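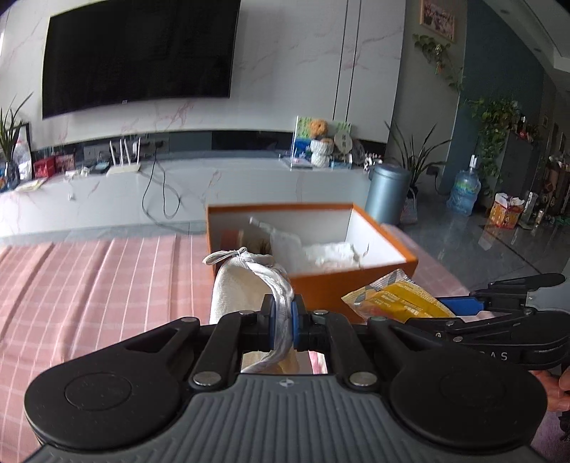 Unit 6. Demonstrations by hand: what you get and what you only think you get

Notes by Ans Geerts. Read before the lab. Bring the Hasex log sheets.

1. The claim

You will hear that hand-held grippers solved the data problem. A person holds the tool, does the chore, and the camera on the tool records it. There is no robot to ship, and any bedroom or kitchen will do. The Agbeko set we use this term was collected that way and holds 3438 demonstrations. I would like you to be suspicious of that number.

2. What a count hides

A demonstration is one person doing one task once. If the same person handles the same sock over the same box all afternoon, the count goes up and the variety hardly moves. When a paper gives you a total, look for how many homes, how many people and how many objects. If those are missing, write "unknown" on your sheet. Do not guess.

The Drarkville portion covers 78 homes. Better, but the homes were picked by the people collecting, and people pick homes they can get into.

3. Cloth

Socks and other soft items are popular in these sets. They are also where I trust the labels least. A knit item pinched near its top hangs one way, and pinched in the middle it hangs another. Both get logged as "grasp, sock." Whether the learner needs the difference depends on the next step, and the log does not say what the next step was supposed to be.

Two-handed work makes this worse. With a gripper in each hand, people pass things across, steady a box with one tool, or let the second tool wait. Waiting is recorded too. Is it part of the skill? Brorkenance trims it out by default. I have not seen a good argument for that, or against it.

4. Backgrounds

Real rooms come with patterned bedding, shiny tile, plants, dangling cables and a television. The usual line is that clutter makes the policy sturdy. Maybe. Clutter that never changes between takes can just as easily become a cue. The test is to hold out whole rooms. Holding out random clips from rooms already in training tells you very little, and it is still what most of the reports on the reading list do.

5. For the lab

Work in groups of 2. Take one task from the set and split it twice, once by clip and once by room. Train on both and report both scores, including the ugly one. Note every clip you dropped and who decided to drop it.

Reports without the dropped-clip list will be handed back unread.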